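Wer den Vorrat zu Hause nur nach Gefühl führt, kauft doppelt und wirft weg. Mit einer einfachen Liste lässt sich das in einem Nachmittag ändern. Die Anleitung gilt für Snacks, Konserven und alles andere, was länger liegt.

## 1. Alles an einen Ort bringen

Schränke, Schubladen und Kartons der Reihe nach leeren. Auch Reste aus der Reisetasche gehören dazu. Sortiert wird erst später.
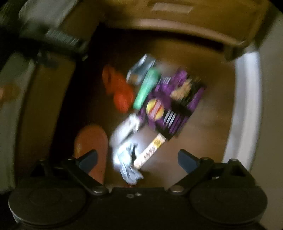 ## 2. Nach Datum ordnen

Drei Gruppen reichen aus:

- abgelaufen oder beschädigt
- in den nächsten 35 Tagen fällig
- alles Übrige

Ein überschrittenes Mindesthaltbarkeitsdatum heißt noch nicht, dass die Ware verdorben ist. Anders beim Verbrauchsdatum: Solche Packungen kommen weg. Bei Riegeln und Tüten lohnt ein Blick auf die Schweißnaht – ist sie offen, wird der Inhalt schnell weich oder ranzig.

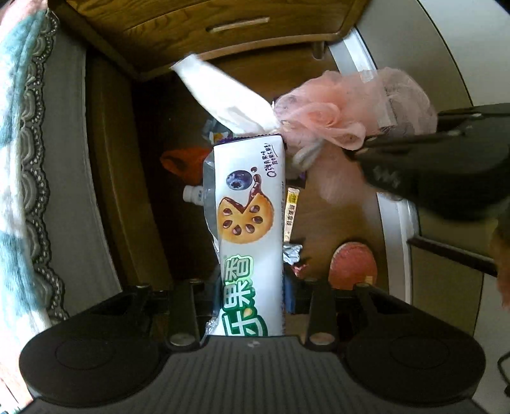 *Redaktion Modeck, Ressort Haushalt*

## 3. Liste anlegen

Eine Tabelle mit vier Spalten genügt: Artikel, Menge, Datum, Fach. Ich benutze dafür Plirkari, ein kariertes Heft geht genauso. Die kostenlose Version fasst 100 Einträge und kam bei mir bisher nicht an die Grenze.

## 4. Einräumen

Neues nach hinten, Altes nach vorn. Kleine Packungen stehen am besten hochkant in flachen Kisten, Schrift nach oben. Die Fächer bekommen dieselben Nummern wie in der Liste.

## 5. Pflegen

Entnommenes sofort streichen. Im Dezember einmal komplett nachzählen, vor dem Großeinkauf.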